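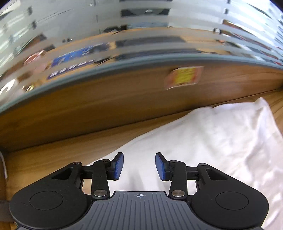
Datasets > Household > Titier laundry notes

3/4/22, by Hashini Bhuiyan

# Titier laundry notes

Wash diaries from 27 homes in Triltden. One CSV per home, one row per load.

## Columns

- `load_id`
- `temp`: dial setting in C, mostly 40
- `fabric`: free text, sorry, spellings vary
- `dried`: line, airer, tumble
- `ironed`: y/n, blank = didnt say

## Known problems

Home 121 wrote temps in Fahrenheit till May. Not fixed yet. Towels and tea towels lumped together in the older files. Nearly 70 rows have no drying method, leave them blank pls.

## Use

Free for teaching and research. Credit Bhuiyan and Han. Corrections to Soo-ah Han, she has the orginal paper diaries.

We use cookies to remember your settings. Accept / Manage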